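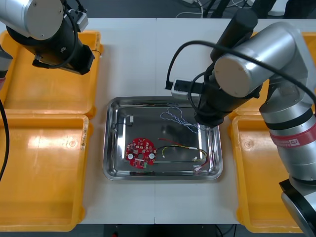
Figure 2. Sorting table with the steel tray in the middle and two yellow trays on either side.

3.2 The table and its trays

We spent a good deal longer on the layout of the sorting table than we had planned to, and we would like to set down the details for anyone who wants to try the same thing in a repair shop or a school workroom. Mixed scrap from small appliances (circuit boards, loose wires, short cable ends) goes into one shallow stainless steel tray, and the yellow plastic trays at the sides are there to receive it, one kind of part to a tray. Our first layout, used at the Zornholm site until April, had the yellow trays in a single row along the back, and it was a long and tiresome reach to the far end!

The steel tray has a raised rim, which we came to like very much, as short wires roll and spring about in a surprising way once they are pulled apart. Twisted pairs were kept together as one item, even where the two strands differed in color. In all, 3,502 items were sorted over 33 sessions, each lasting 15 minutes, and 696 of them were wires or bundles of wire. The parts came to us from Jeturis in mixed sacks and were tipped out without any picking over beforehand.

Labels were written by hand on strips stuck to the rims of the trays. They do wear with handling, and we renewed them whenever the writing became hard to read. The order of the trays was left unchanged between sessions.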